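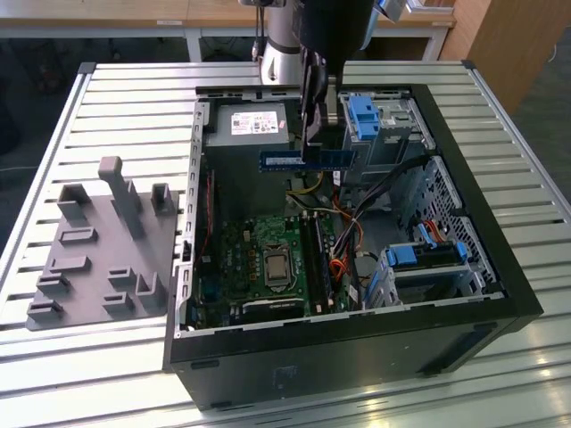 Call for costumers: the Gallardo crew walks at Closuvton in June

Okay, so if you've been within shouting distance of me in the past year you already know I've been trying to get a full bridge crew from Ludel together, in one place, in costume, with everybody's collar facing the right way. We have a slot! Closuvton has given us the late afternoon parade spot plus a group photo on the main stairs at 4:30, and I need people to fill it.

I'm Ecaterina Nistor, I play the quartermaster, and I've been sewing Ludel costumes since the second season (the good one, fight me). Pei-shan Chiang is doing armor and props with me. Between us we can answer pretty much any question you have about the crew of the Gallardo, including ones you didn't ask.

Who we're looking for

We've got the captain, the quartermaster and both of the twins. What we still need:

Navigator. Long gray coat, red lining, the one with the off-center closure. Any gender, any height, any age over 16.

Ship's doctor. Season three version please, with the quilted vest. The season one doctor is gorgeous but he'd be standing next to people he hadn't met yet and it will drive me up the wall.

Deck crew, as many as want to come. This is the easiest costume by a mile and a great first build. If you can hem pants you can do this.

Kerby. Yes, Kerby the cargo hauler, in the big padded suit. You need to be okay with heat and with not seeing your own feet, and you need to bring a handler. I'd love to have one. I would cry, probably.

Dock officials. We can take 6 of these, and they have to match each other, so please write to me before you cut any fabric.

If your favorite character isn't on the list, ask anyway. Background people count, and so does the woman who sells soup in the harbor episode (I know of two people working on her already, and I'm thrilled).

How accurate is accurate?

I get this question more than any other. We aren't a screen-accuracy club and nobody is going to come at you with a tape measure. But it's a group photo, and a few things really show when you're all lined up, so I'm asking for these:

Deck crew jackets are rust, not orange and not brown. In store lighting it all looks the same, I know. Take your swatch outside before you buy. Cotton twill or a light canvas is good. No satin, no fleece.

Jacket length hits at the hip bone. The patch goes on the left sleeve, two fingers below the shoulder seam. Pei-shan is making patches for everybody so please don't buy one online, the ones I've seen have the anchor upside down.

Trousers are charcoal, straight leg, tucked into the boot. Black jeans will not pass for charcoal next to the real thing, sorry, I tried it myself and looked like I'd wandered in from the parking lot.

Boots are plain, mid-calf, black or very dark brown. No visible zipper on the outside. Heels under two inches, mainly for the stairs.

Belts are flat leather or a decent fake, with the square buckle. Cast resin buckles painted up with metallic wax look terrific and weigh nothing.

Hair can be whatever you like for deck crew. The navigator needs the long braid over the right shoulder, wig or your own. The doctor needs the glasses, and if you wear prescription lenses you can wear your own frames as long as they're round-ish.

Makeup: everyday is fine. Twins get the cheek marks and they already know how.

Gloves are optional. Brown if you wear them.

Props

Closuvton checks everything at the door, so no metal blades, nothing that fires anything, and nothing taller than you are. Foam and 3D printed pieces are okay. Navigators, your sextant can be printed, cardboard, or an actual brass one if you happen to own such a thing, but please put it on a lanyard. The stairs are stone and I've heard that sound before.

If you'd like lights in your prop, great, bring spare batteries and tell Pei-shan ahead of time so we can put the lit pieces where they'll read in daylight.

What it costs you

There's no fee to join the group. You do need your own Closuvton ticket, and you pay for your own costume. I kept receipts on my last deck crew jacket and the whole outfit came to $123, boots included, though I found the boots secondhand and got lucky on the belt. You can spend a lot more. You can also spend a lot less if you already own the pants.

If money is tight, say so when you write. I have almost 50 yards of rust twill sitting in my hallway (long story, a factory end-roll) and I'd much rather see it walking around on people. I also have a box of loaner belts and a couple of jackets in larger sizes.

Sewing help

We're meeting at my place every other week from 6 p.m. until people get tired. I have two machines, a serger that sulks, and a cutting table. Bring whatever you're stuck on. Complete beginners are very welcome — I would honestly rather help you set one sleeve than have you drop out over it. If you're far away we can do it over video, just have your pattern pieces laid out before we start.

The jacket pattern is my own and it's free for anyone in the group. It's graded from XS to 5X and there's a version with a longer torso. Pockets are real. I insist on the pockets.

What I need from you

One progress photo once the jacket or coat is put together, even if it's just pinned. Phone picture in the mirror is perfect. It lets me spot a color problem while there's still time to do something about it.

A yes or no on whether you can make the walk-through. We'll do one, out of costume except for boots, an hour or so, mostly so we can practice the stairs and figure out who stands by whom.

And please be nice to people. The group is for fans of every size, color, gender and skill level, and I'll drop somebody from the lineup for being rude about another person's costume faster than I would for any wrong shade of anything. If you're under 18 bring a parent or guardian (they can be deck crew! we have fabric!).

How to sign up

Send a message through the contact form on this site with the subject "Gallardo crew" and tell me:

Your name, or whatever you go by at cons
Which character you want, plus a second choice
Whether you've made a costume before (either answer is fine)
Anything about access I should know, like needing a chair or skipping the stairs. There's a ramp on the east side and we've planned the photo so the front row is on the flat.
Your jacket size if you want loaner pieces

Navigator and doctor will go to whoever writes first and can send me a rough plan for the costume. Deck crew stays open right up until the walk-through. Kerby, if you're out there, I'll drive you myself, the suit can have the back seat.

I answer messages in the evening, usually with thread on me. If you haven't heard back in a week, poke me again.

Ecaterina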